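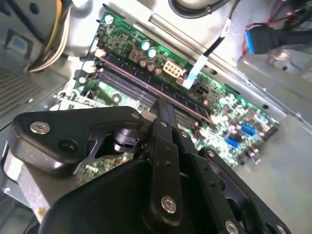
Intérieur du boîtier : carte mère verte, emplacements mémoire avec leurs clips blancs, connecteurs SATA bleus.

Tour de bureau reconditionnée Corneo 53
Boîtier ouvrable, mémoire et disques remplaçables
Référence : COR-53
État : reconditionné, testé à l'atelier de Wedville
Vendu par Durkatum

Description

La Corneo 53 est une tour de bureau destinée aux écoles, aux petits bureaux et aux ateliers de formation. Elle est livrée sans écran ni clavier. Le panneau latéral s'enlève à la main, et l'on accède directement à la carte mère, à la mémoire et aux prises de données. Les marques d'usure sur la carrosserie sont possibles et n'ouvrent pas droit à un échange.

Le parc vient de bureaux qui renouvellent leur matériel. Nous en avons remis en état plus de 2000 depuis l'ouverture de l'atelier. Les disques d'origine sont retirés et détruits, et l'appareil part avec un disque neuf sans système installé. L'installation d'un système libre peut être demandée à la commande.

Mémoire

Les barrettes se logent dans des emplacements parallèles, maintenues par des clips blancs. Pour en retirer une, écartez les clips et tirez la barrette bien droit. Pour en poser une, alignez l'encoche et appuyez jusqu'au déclic. Si la machine émet des bips au démarrage, il faut le plus souvent réenfoncer la barrette.

Stockage

Les connecteurs SATA bleus acceptent un disque dur ou un SSD. Les câbles de données sont fournis. Prévoir un adaptateur pour fixer un SSD 2,5 pouces (vendu séparément, référence COR-11).

Alimentation

Le connecteur beige à huit broches de la carte mère doit rester branché. Après toute intervention, vérifiez qu'il est enfoncé à fond. Débranchez le câble secteur avant d'ouvrir et touchez une partie métallique du châssis.

Contenu du carton

Tour Corneo 53
Disque neuf, monté
Deux câbles de données
Câble secteur
Fiche de test signée

Garantie et retours

Garantie de 11 mois, pièces et main-d'œuvre. L'ajout de mémoire ou d'un disque par le client ne l'annule pas. Les dégâts dus à une barrette forcée dans le mauvais sens ne sont pas couverts. Les retours se font à Wedville, dans l'emballage d'origine de préférence.

Commandes en nombre

Tarif dégressif à partir de 50 appareils. Écrire à Hélène Gagnon, service collectivités, en indiquant la quantité et l'adresse de livraison. Pour les questions techniques, demander Chang-ho Ko à l'atelier, le matin entre 9 h et midi. L'atelier est fermé la première quinzaine de février pour inventaire, et les commandes passées pendant cette période sont expédiées à la réouverture.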